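4.3 Checking the fingers and the table before a session

Do this check each time the cell is powered up, and again after any change of fingers. It applies to both arms of the Clarum two-arm table cell. Allow nearly 10 minutes if you have not done it before.

You will need a dry lint-free cloth, the hex key from the Lerkier tool roll, and the cell log.

CAUTION: Keep your hands off the table while either arm is enabled. Steps 1 to 3 are done with both arms disabled and the key switch at HOLD.

1. Turn the key switch to HOLD and wait for the lamp on the control box to go steady.

2. Wipe each finger from the base to the tip. Get the cloth into the long slot as well. Dust packed into the slot works its way out during a run and ends up on the table.

3. Try each finger for play by hand. If it moves at the base, tighten the mounting screws a little at a time, alternating between them. Do not use thread compound on these screws.

4. Lay out the tray, the baskets and the objects for the task. The table should be wiped down first.

5. Step back, turn the key switch to RUN and enable the left arm, then the right arm.

6. On the Nustell panel, open Tools > Grippers and press OPEN for each side.

7. Open the wrist view. Both fingertips must be in view, with clear table between them.

8. Open the head view. Both grippers and the whole tray must be in view. 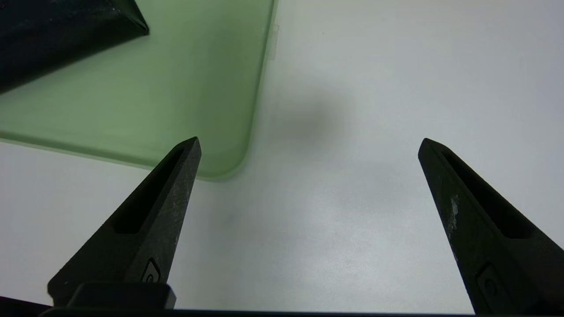
Wrist view, gripper open (step 7).
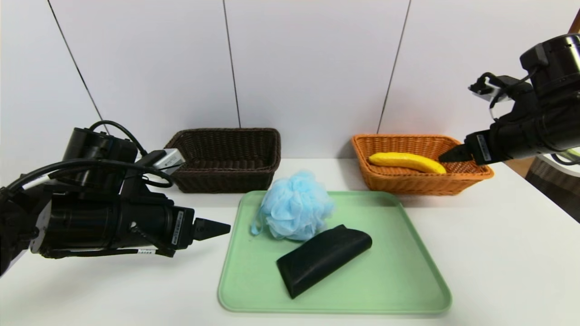

Can I keep using a finger that has a scratch on it?

Light scratches and scuffs do not affect the grip, so leave the finger on and note the mark in the log. Replace the finger if the tip is chipped, if you can feel a crack with a fingernail, or if the two tips no longer meet when closed. Always replace fingers in pairs.

9. Press CLOSE for each side. The tips should meet without one sliding past the other. If they slide, go back to step 1 and repeat step 3 on that gripper.

10. Jog each arm up to its ready position at low speed. Watch the cables at the upper joints while it moves. They should follow the arm without pulling tight.

11. Write the result in the log, one line per arm.

NOTE: If the wrist view is dim or washed out, adjust the overhead light before you change any camera setting. Camera settings are saved with the task file and will carry over to the next user.

NOTE: Cells fitted with the older Onishi finger mounts need the longer screws, part 27 in the spares list. The short screws will go in but do not hold.

CAUTION: If an arm stops by itself during step 10, do not press RESET straight away. Turn the key switch to HOLD, look for a snagged cable, and free it by hand. Then start again from step 5.

Revised 19th January. The table of finger part numbers has moved to section 7 and is next due for review in October.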